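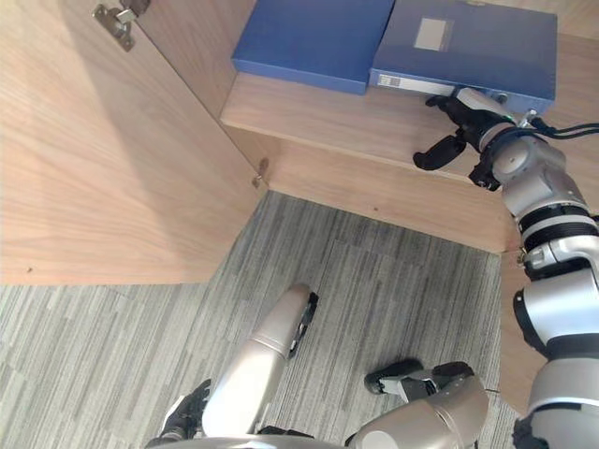
Taking part in the Sisuson shelf trial

Gramen is looking for small offices, archives and record rooms to try out Sisuson, our filing service for paper records. The service uses a humanoid robot with two-fingered grippers to take file boxes off shelves, bring them to a desk and put them back. We rent it to customers by the month, with set-up and support included.

The version on offer now handles open shelving well. We want to know how it does with ordinary office cupboards: hinged doors, boxes lying flat or standing up, low shelves, labels in odd places, boxes that stick out over the edge. Trials start in February and there are 13 places.

What we are asking for

A trial lasts 4 weeks. In the first week our fitter sets up the robot and makes a list of your boxes with you. After that it works through fetch and return requests from your staff, on your normal working days, between 9.30 am and 4 pm. An operator from Gramen is on site during those hours and can stop the robot at any time.

We ask one member of your staff to act as contact. They will need to fill in a short form at the end of each day (what was asked for, what came back, anything dropped or put in the wrong place) and join 2 phone calls with us during the trial.

Who can apply

You should have:
- paper records kept in plastic or card file boxes, in cupboards or on shelves
- a level floor, either hard or with short carpet or carpet tiles
- clear floor space in front of the cupboards, with room for the doors to open fully
- a socket in the same room and somewhere lockable to leave the robot overnight

Boxes with barcodes are helpful but you do not need them. We can print labels for you. We can't take sites where the records are kept up a step or on a mezzanine.

Payment and costs

Each site is paid £838 at the end of the trial, whatever the results. There is no charge for the robot, the operator or the labels. If you want to keep the service afterwards, the first month is half price. You are under no obligation to do so.

Damage to boxes, doors or shelving is covered by us. Please tell the operator on the same day.

Your records

The robot's cameras are on while it is working. Recordings are kept by Iyer, who run our storage, and deleted when the trial report is finished. The robot does not open boxes. If the outside of your boxes shows names or case numbers, say so on the form and we will talk about covering them.

How to apply

Ask for the trial form from the Gramen office at Illeck, or fill it in on the Sisuson page of our website. Please send a rough plan of the room and the height of your lowest and highest shelves. We will visit suitable sites before offering a place.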